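Zeroing the hand gripper before a recording session (club build, rev 3)

Quick writeup because people kept asking at Tuesday meeting. This is for the club's hand-held gripper, the one with the black fingers. If you have the older Drukbridge kit the steps are the same but your screws are longer, dont mix them.

What you need

Hex driver, small one
Isopropyl and a lint-free rag
The laptop with the Stestari logger on it
A bare table. Clear it completely
40 minutes if it's your first go, less after

Step 1. Pads

Wipe both pads, let them dry. Look along the top rim of each pad for lifting. A pad that peels halfway through a session ruins everything after it and you won't notice until playback. Lifting? Swap it now, spares are in the drawer marked Nyamweya (old project name, we never relabeled it).

Step 2. Finger screws

Snug, then stop. Plastic threads. Hala stripped two sets in June and we had to reprint. If a finger wiggles with the screws snug, check the shaft end first – it's usually the shaft.

Step 3. Closed position

Squeeze the trigger all the way. Pads should meet flat, top to bottom. Hold a strip of paper between them and pull. If it slides out at the top only, the left finger is tilted. Back the screws off a quarter turn, square it up, tighten again. Hit Z in the logger while still squeezing. Width should read 0. Anything under 3 is fine for practice runs, not for the competition set.

Step 4. Open position

Let go of the trigger. Don't pull the fingers apart by hand. Wait for the number to settle, hit O. Write the reading in the notebook next to your initials. If it drifts by more than 11 between sessions tell Asmaa, she's tracking the springs.

Step 5. View check

Point the gripper down at the bare table, fingers fully open, and grab one still. Both fingertips should be in the picture, at close to the same height, with clear table between. A bit higher on one side is OK. Then look at glare. Some shine is ok for this check, but if you're recording anything white or shiny move the lamp or turn the table.

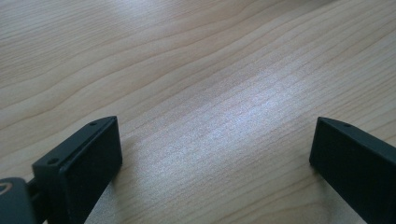 By Peter Zelenák, with fixes from Tahmineh Jafarzadeh
Filed under: Gripper, Setup, Team 2523

Save the still in your session folder, name it viewcheck. Do it again if the gripper gets dropped or bumped, even if it looks fine.

Step 6. Test grabs

Put the foam block down. Grab, lift, set down, let go. Do a few slow and a few fast. Scrub through the width plot after – you want a clean dip each time, no steps in it. Steps mean the trigger is sticking, go back to step 2.

Common problems

Logger says no device: unplug, count to five, plug back in. Other port if that fails.
Width never reaches zero: something on the pads, or you zeroed with the trigger half pulled. Redo step 3.
Video stutters: close the Clullaritz slicer, it eats all the memory.

Mortimer has the key to the cabinet. Put the driver back.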